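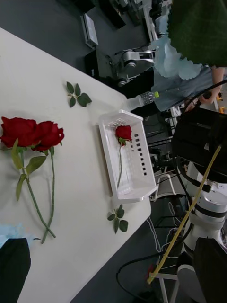

Friday, late. Spent the afternoon on the budget sheet for next year and got it down to one argument with myself, namely grippers.

The Jurkdale quote came in at $1773 for a pair, shipping extra, and shipping from Jurkdale has never once been a small word. Drullow would sell us 6 of a lighter model for over twice that, which sounds like a bargain until I remember we own two arms and no plans for a third. Still wrote it down. I like a column with a big number in it, it makes the others look modest.

The roses go under consumables. Three on the table today, one in the basket and two beside it, and a couple of sprigs of leaves lying around on their own. I put in for four dozen stems and fully expect a call from purchasing asking who the lucky person is. Leaves should probably have their own line by now.

Also need: a second table, cable covers for the floor, spare fingers for whatever we end up buying. Laltau wants the Tamiru money spent by August, so lead times matter more than price, and Jurkdale says nine weeks. Ask Drullow on Monday. Find last year's sheet first, if I saved it.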